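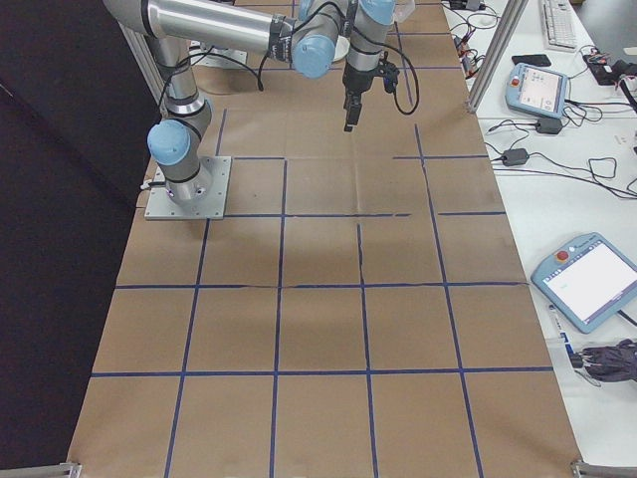
Search this site Enter keywords Go

News Projects People Downloads Contact

Newsroom > Software > Releases

Skekside releases Miltska, a motion planner that changes its mind more gracefully

Tue 18 June

After a long winter and a rather longer spring, the software team at Skekside has put out the first public version of Miltska, the planning and control package that a good many of you have been asking after since we mentioned it in December. It is free to download, it comes with a proper manual this time (thank you to everyone who wrote in about the last one!), and it is meant for people who want a robot arm to do small, careful jobs on a table without having to write out every move by hand.

The idea behind it is a simple one, though it took a good deal of getting right. Most planners work out a whole path, hand it over and then wait to be asked again. Miltska keeps a handful of possible paths going side by side and slides from one to another as the camera's estimate of an object shifts, so the arm doesn't stop dead and start afresh each time the numbers wobble by a millimetre or two. Manuela Galli, who wrote most of the planner, tells us the version going out is her 19th serious attempt, and that she is fond of perhaps two of the others. 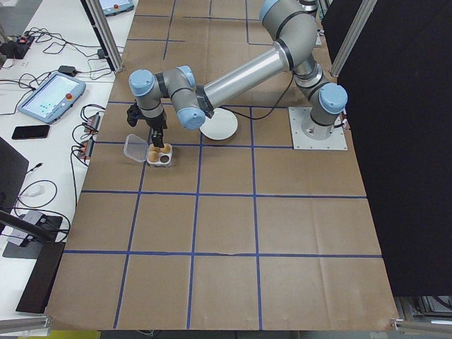 Grasp checking is the part that Manuela and her colleague Kalevi Pesonen are keenest for people to try. Before the fingers are allowed to close, the planner looks at the shape of whatever is being picked up and also at whatever is standing close by, and it gives every approach a score. Small containers with hinged lids make a lovely awkward test of this, as an open lid lying to one side, like the clear plastic one under the gripper, takes away a whole range of sideways approaches and leaves the straight-down ones looking a great deal more sensible. You can watch the scores change in the viewer as you drag things about, and Kalevi admits he has lost more than one afternoon to doing just that.

There is a new calibration tool too, written by Minttu Kiiskinen. It lines up the camera's idea of the table with the arm's own, and it will take any regular pattern of straight lines as a starting point, so you needn't print a special board if you have a roll of tape to hand. Minttu does ask that you measure your squares before typing in their size, and that you keep the log file if the fit comes out badly, as she would very much like to see it.

The release carries 616 automatic tests, and 23 faults reported by our early users at Rakalik and Ruotsalainen have been put right along the way. The one that caused most grumbling, where the wrist would take the long way round for no good reason, was tracked down by Aarne Manninen to a single sign in the joint limits code.

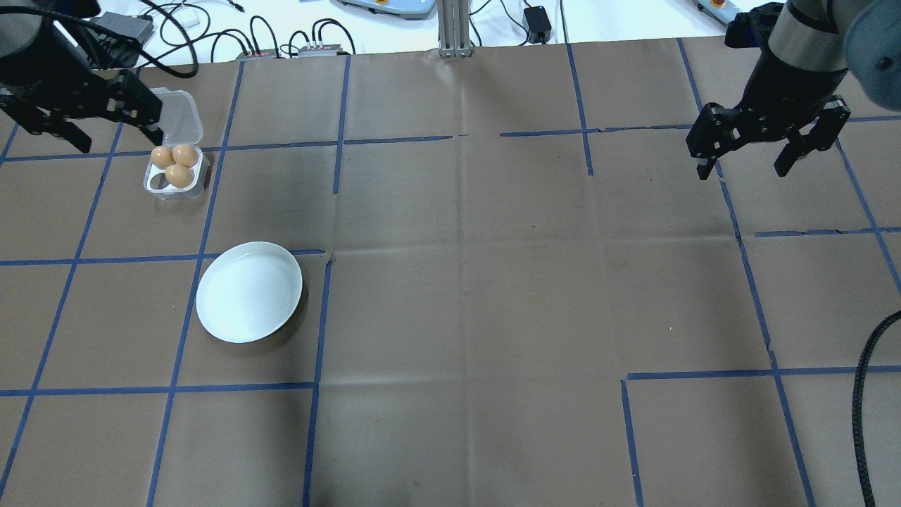 Two arms at once

Support for a pair of arms sharing one table is included but switched off to begin with. It plans for both together and keeps a cushion of space between them, which you can widen or narrow in the settings file. Planning for two takes around 17 times as long as planning for one on the same computer, and Struan Pollock is working on bringing that down for the next release. If you do switch it on, please start at the slowest speed and read chapter four of the manual first.

Questions and fault reports can go through the contact page as usual, and Struan would be especially glad to hear from anyone running arms of two different makes.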